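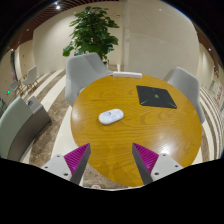
A round table with a glossy, honey-yellow top.

Mar 3, 2025

The Vunstead reading room will close for two weeks in August so the floor can be redone. Members have been asking for this since the last time the floor was redone, which they also complained about.

Loans due during the closure are extended by 3 days past reopening. Please don't push books through the mail slot, which belongs to Eglītis, the bakery next door. They have been very decent about the atlas.

The quiet hour moves to the Mulel Street annex, where the radiator is anything but. Bring a sweater anyway.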